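Section 3: Getting your release ready in Ondeck

Ondeck is the upload and scheduling side of your Zemell account. Use this section once your recordings are mastered and your artist page is live. If you have not set up an artist page, go back to Section 2 and finish it first. A release cannot be saved without one.

3.1 Before you start

Have these items on the computer you will be working from:

Final audio files, WAV or FLAC, one file per song
Cover art, square, in JPG or PNG format
The full legal name of every songwriter
The performing name of every guest artist, spelled the way it appears on the guest's own page

Note: Do not upload MP3 files as masters. Ondeck accepts them for previews only, and a release built on MP3 files will be held at the review stage.

3.2 Creating the release

1. Sign in and open Ondeck from the left menu.
2. Select New Release.
3. Choose Single, EP or Album. A single may hold up to 3 songs. An album may hold any number above 9. Everything in between is an EP.
4. Type the release title. Leave out the artist name, the year and words like "official" or "new."
5. Pick a main genre and, if you want one, a second genre.
6. Select Save Draft.

The draft now shows in your release list with a gray dot next to it. Gray means nothing has been sent anywhere. You can leave a draft for as long as you like.

Caution: The release type is locked after the first song is uploaded. To change a single to an EP you have to delete the draft and start over.

3.3 Uploading songs

1. Open the draft and select Add Songs.
2. Drag the files into the upload area, or browse for them.
3. Wait for the green check mark beside each file. Keep the browser tab open until every file has one.
4. Drag the songs into running order.
5. Select each title and fill in the songwriter and guest fields.
6. Mark any song with strong language as Explicit.

If an upload stops partway, remove that file from the list and add it again. Files that already have a check mark are safe and do not need to be sent twice.

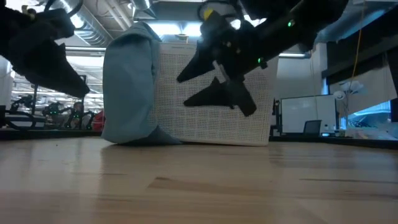
Amber Dekker wrote in to say that her guest singer's name kept landing on the wrong page, and that what fixed it was pasting the link to the singer's page into the guest field instead of typing the name. She would have liked to see that in the last edition of the guide.

Pasting the link works for any guest who already has a Zemell page, and it is the better method for common names. For a guest with no page, type the name and select Create New when the box appears.

3.4 Splitting the income

1. Open the Splits tab.
2. Add each person who is owed a share, using the email address on that person's account.
3. Enter the shares as whole percentages. The total must come to 100.
4. Select Send for Approval.

Each person gets a message with an Accept button. Requests stay open until they are answered or you cancel them. You can schedule the release while requests are open, but no income is paid out on a song until all of its splits are accepted.

Note: Producers paid a flat fee should be credited in the song details and left out of the Splits tab.

3.5 Choosing a release day

1. Open the Schedule tab and pick a day at least 2 weeks ahead.
2. Choose a release time. The default is midnight in each listener's own time zone.
3. Turn on Pre-save if you want a link to share early.
4. Select Submit.

The dot beside the release turns yellow while it is in review and green once it is approved. Reviews are slower in December, so allow an extra week for holiday songs.

Caution: Changing the audio after submission sends the whole release back to the start of the review. Changing the cover art does the same. Lyrics can be edited at any time.

3.6 If the release is sent back

Open the release and read the code next to the red dot. Code 369 means the cover art does not match the title or artist name you typed. Correct one or the other and submit again. Other codes are listed in Section 9.

If you release through a label, such as Karkusach or Van Rooij, the label's own account holds the Submit button. Save your changes and ask your label contact to send the release in again.

Guide text for this section: Pentti Kemppainen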